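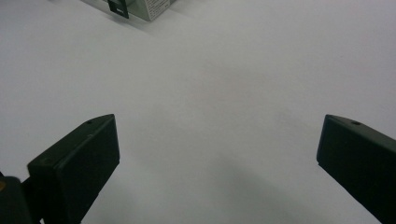
**Do small supplier orders need a purchase order?**

Posted by **darden_office**, May 2025

I do the books for a small company in Darden and we can't agree on when a purchase order is needed. The written policy says every purchase gets one, whatever the amount. In practice people order what they need and I get the invoice later with no PO number on it. The white tabletop in the photo is a good example. It was $128, somebody ordered it from Strobel, and it took me three emails to find out which department should be charged. Last month I had 41 invoices from Strobel alone and most of them were under $20. Writing a PO for each one takes longer than paying the bill. We use Asonard for accounts payable and it will hold any invoice that doesn't match a PO, so these all end up in my queue. Can I set a dollar limit and skip the PO under that? Or will that come back to bite us at the year-end review in August?

---

**ledgerline**

You can set a limit. Plenty of companies our size do. What matters is that it is written down, that the owner has signed off on it, and that you stick to it.

For repeat suppliers I would use a blanket PO instead. You open one PO for a fixed period and a fixed total, and everyone orders against that number. Ours run 90 days. When an invoice comes in it is matched to the blanket PO and the balance goes down. If the balance runs out early, somebody has to ask for more, and that is your control.

It works best for low-cost items that get bought over and over. Hardware is the usual case.

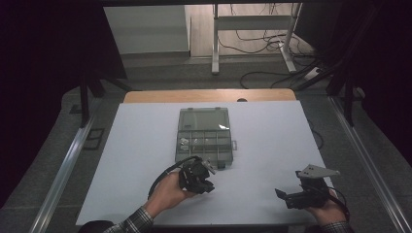

*Small metal parts in a divided organizer box*

With stock like that, no one is going to raise a PO for each bag. Put the whole category on one blanket PO, give it one account code and one department, and ask for a packing slip on every delivery. I staple the slips to the monthly statement and check the totals once.

A few things to settle before you start:

- who is allowed to order against it
- the most that can be spent on one order
- where the packing slips go
- what is not covered (for us it's anything with a serial number)

The tabletop would not go on ours. It's a one-time purchase and I'd want a normal PO for it, or at least an email approval saved with the invoice.

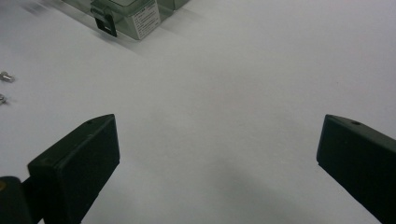 The other thing to watch is split orders. Once there is a limit, some people will break one big order into several small ones to stay under it. Run a report by supplier and order date every month and look for two or three orders placed close together. Asonard has a report for this – I think it is under supplier activity, but we are on an older version.

---

**muscombe_supply**

Just get a company card for the small stuff. We did and the invoices stopped.

---

**ledgerline**

A card is fine for one-offs, but you still need the receipts, and chasing those can be as bad as chasing POs. If you go that way, give each card a low monthly limit and close it to any supplier that already has a blanket PO. Otherwise you can pay for the same order twice. We did that with a freight bill and it took until the next statement to get the credit.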